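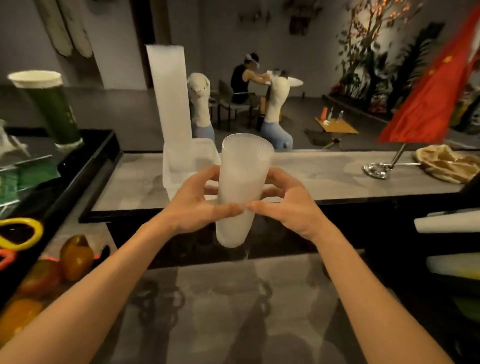
Fig. 12. Cup held in both hands over the counter.

Narus Guide > Chore Tasks > Cups and Sleeves

Step 1. Hold the cup upright at mid-height.
Step 2. Start the Stasa arm in watch mode. Keep your hands clear of it.

Note: Sleeves are still a hand job. Thin ribbed walls bend when squeezed, and the arm does not yet judge the force well.

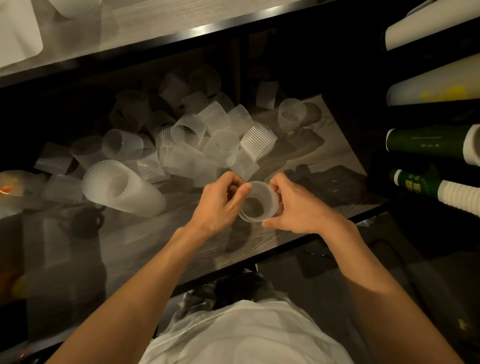 Step 3. Turn the opening up and press lightly on both sides.
Step 4. Log each dropped sleeve under code 58.

Caution: Do not leave the arm running alone.

Related
Folding Towels
Clearing a Tray
Firnongate Bench Settings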